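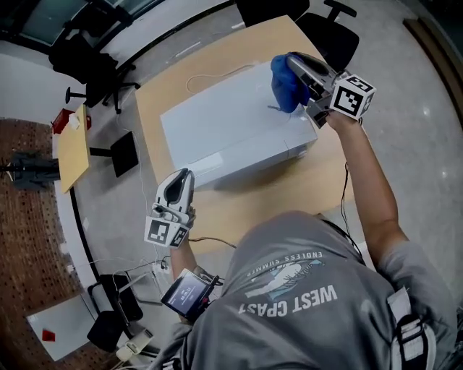 Home > Guides > Kitchen > Romlow Countertop Grain Mill

Section 4: First Set-Up and Your First Grind

By Pavithra Chowdary
Friday, September 27, 2019
4 min read

Fresh flour at home is such a treat, and the Romlow gets you there fast! Give yourself one unhurried evening for the set-up and you can be baking the next morning.

1. Pick a level counter close to a wall outlet. The mill hums along happily on stone or wood, but a wobbly cart will walk it toward the edge.

2. Lift the mill out by its base. The hopper is only resting in its collar at this point and will come off in your hand.

CAUTION: Leave the mill unplugged until step 6.

3. Peel the paper ring off the lower stone. It's thin and nearly the same color as the stone, so run a fingertip around the rim to find it.

4. Seat the upper stone and turn it clockwise until it clicks. Screw the hopper down over it, finger tight (no tools, please — the threads are soft).

5. Set the dial to Coarse and slide the flour bowl under the spout.

6. Plug in, switch on, and listen. You want a steady whir. A ticking sound means the stones are touching, so open the dial a notch at a time until it stops.

7. With the motor running, pour in two cups of plain white rice. This cleans the stones and carries off any loose grit. Throw the rice flour away.

8. Now the fun part! Add your wheat, wait for it to start dropping, and turn the dial slowly toward Fine. Soft wheat makes lovely pancakes — hard red wheat is the one for bread.

NOTE: Always switch the motor on before you add grain. Starting with a full hopper can stall the stones.

NOTE: Flour comes out warm. Let it cool with the lid off before you put it in a jar.

CAUTION: Never mill flax, sesame, coffee, or anything oily or damp. The stones will glaze over. If that happens, run another batch of dry rice on Coarse and brush them clean.

The Mesness sifter fits the same spout, and its set-up is in Section 5. For spare stones, ask for part 1590.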